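Home Courses Notes Contact

Tourism and Hospitality, Lecture 6
Lecturer: Yevdokiia Dovhaniuk

1. What a package includes
Resort Drevetti sells half board with 14 nights as the longest stay. Drinks between meals are paid separately.

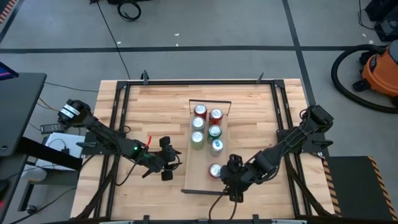

2. Seasonal prices
In August a double room costs 200 per night, and in March it costs 100. Please compare the occupancy, not only the price.
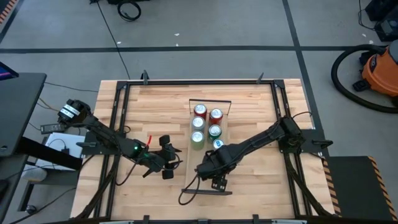
Nurnport, 2018-03-20

The hotel has 33 rooms, and most guests come by ferry from Clurnunwood. When the ferry is late, the reception must keep

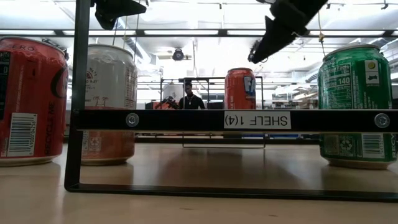
the dinner open for them. Write one page on who should pay this cost.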